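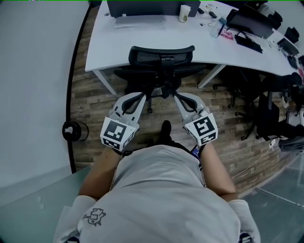
Ich habe in meinem Leben drei Wahlniederlagen aus nächster Nähe erlebt, und bei keiner davon stand mein eigener Name auf dem Zettel. Ich war immer die mit den Telefonnummern. Die, die um kurz nach acht noch Brezeln nachbestellt, obwohl längst keiner mehr Hunger hat. Vielleicht habe ich deshalb so eine Schwäche für Menschen, die sich freiwillig in eine Stichwahl stürzen — für die Sorte Politik also, bei der man zweimal verlieren kann.

Im April war ich in Lucero, um so eine Stichwahl zu begleiten. Bürgermeisteramt, ehrenamtlicher Stadtrat, ein Freibad, das seit Jahren saniert werden soll. Kandidat war Benjamín Montecinos, parteilos, Berufsschullehrer, im ersten Wahlgang ganz knapp Zweiter. Ich hatte mit einem müden Mann gerechnet und traf einen, der mir noch vor der Begrüßung einen Stapel Faltblätter in die Hand drückte. »Sie gehen doch sowieso zu Fuß«, sagte er. Stimmt, ich ging dann zu Fuß. Drei Stunden lang, bergauf, im Nieselregen!

Haustürwahlkampf gegen die Uhr

Zwischen den beiden Wahlgängen liegen in Lucero zwei Wochen. Das klingt nach wenig und fühlt sich, wenn man mittendrin steckt, wie ein halbes Semester an. In der ersten Woche schläft man zu wenig, in der zweiten streitet man über Plakate. Das Team hatte noch 500 davon im Keller, alle mit dem alten Datum, und zwei Abende lang wurde diskutiert, ob man überkleben darf oder ob das nach Notlösung aussieht. Überklebt wurde dann doch (die Ecken hielten nicht, aber das ist eine andere Geschichte).

Was mich überrascht hat: An den Türen ging es fast nie um das Freibad. Es ging um den Bus. Die Linie nach Arus fährt abends nur noch alle 60 Minuten, und wer in der Spätschicht arbeitet, steht sich die Beine in den Bauch. Eine Frau in der Oberstadt hielt uns einen Vortrag darüber, im Bademantel, mit Taktzeiten und allem Drum und Dran. Montecinos schrieb mit.

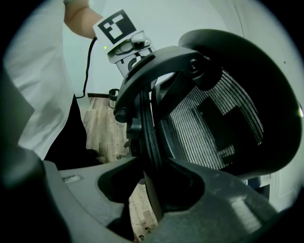 Auf dem Rückweg habe ich ihn gefragt, warum davon eigentlich nichts in seinem Programm steht. Er blieb stehen, sah auf seine Faltblätter und meinte, das Programm sei im Winter entstanden, am Küchentisch, mit acht Leuten, die alle Auto fahren. Ich fand das ziemlich entwaffnend. Mein Notizbuch war da schon so aufgeweicht, dass ich den Satz auf die Rückseite eines Kassenzettels schreiben musste.

Seine Gegnerin, die Amtsinhaberin, wollte mich leider nicht treffen. Ihr Büro schickte eine freundliche Mail und eine Liste mit erledigten Vorhaben. Die habe ich gelesen, und fairerweise: Sie ist lang. Neue Kitaplätze stehen darauf, eine sanierte Brücke, die Nachtbeleuchtung am Bahnhof. Wer nach so einer Bilanz im ersten Wahlgang unter der Hälfte bleibt, darf sich schon ein bisschen wundern.

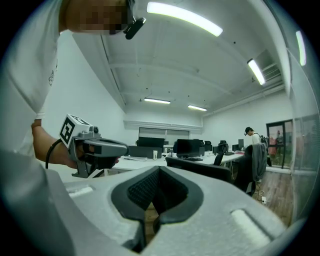 Der Abend im Ratskeller

Am Wahlabend saßen wir hinten am Stammtisch, vor uns ein Laptop, der nach jedem ausgezählten Bezirk einfror. Erst lag er vorn, dann kam die Briefwahl, dann lag er nicht mehr vorn. So schnell geht das. Montecinos hat angerufen, gratuliert, aufgelegt und sich ein Schnitzel bestellt. Ich habe mitgegessen und ihn gefragt, ob er noch einmal antritt. Erst mal wolle er in den Verkehrsausschuss, sagte er, da gebe es einen Platz für sachkundige Bürger und bisher keinen einzigen Bewerber. Den Fahrplan nach Arus hatte er schon ausgedruckt in der Jackentasche.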